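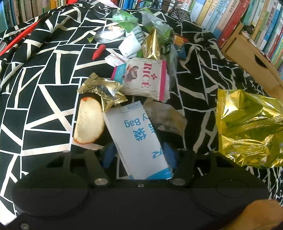 Reading time: 2 minutes

Why Cloth Wrinkles

Cloth is made of threads, and threads are made of fibers. A fiber is a very thin strand. Cotton fibers come from the seed pod of a plant. Wool fibers come from sheep. Polyester fibers are made in a factory from oil.

In woven cloth, one set of threads runs up and down. This set is called the warp. The other set, called the weft, passes over and under the warp from side to side. The threads are held in place by rubbing against each other.

What happens when cloth bends

When you fold a shirt, the fibers on the outside of the fold are stretched a little. The fibers on the inside are squeezed. If the fold is gentle, the fibers spring back and the cloth goes flat again. If the fold is sharp, or has weight on it for a long time, some fibers stay bent. The bent part is a wrinkle.

Cotton is made of a material called cellulose. Cellulose is built from long chains of tiny parts, and the chains hold on to their neighbors with weak links called hydrogen bonds. Bending can break these links. New links then form while the cloth is still bent, and they hold the wrinkle in place. Water makes this happen more easily. A damp shirt left in a pile will usually have more wrinkles than a dry one.

How an iron works

An iron uses heat, pressure and often steam. Heat and steam loosen the weak links. Pressure pushes the cloth flat. As the cloth cools and dries, new links form in the flat position.

Wool bends and springs back well, so it wrinkles less than cotton. Polyester takes in very little water, so it also stays fairly smooth.

Test it

You need two squares of cotton cloth of the same size, some water and two heavy books.

1. Dampen one square. Keep the other dry.
2. Crumple each square into a ball.
3. Put each ball on a plate and set a book on top. Wait 30 minutes.
4. Take the books off and open the squares. Leave them for 15 minutes.
5. Compare the creases. Draw both squares in your notebook and label them "damp" and "dry."

Repeat the test with wool or polyester if you have some.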